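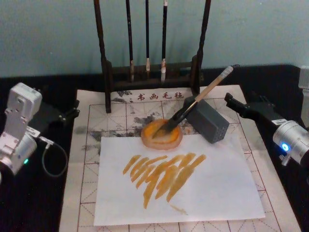

Gerkton paid by the accepted example, and Leilani Brannigan had 699 of them to go before the holiday. The left arm waited with its green light on. She had been told the system would learn to paint from her strokes, and she had doubts about that. So far it had learned to make an orange zigzag and leave the rest of the paper blank.

"Persimmons," said Leokadia Chmielewska, reading the task sheet.

"Does it know that?"

"It knows you moved your wrist."

Leilani took hold of the controls again. Her first teacher had made her paint one leaf for all of November, then thrown the leaves out. Gerkton kept everything, even the sneezes.

"Mark that one good?" Leokadia asked.

"Is it good?"

Leokadia looked at the paper for a while, then pressed the key.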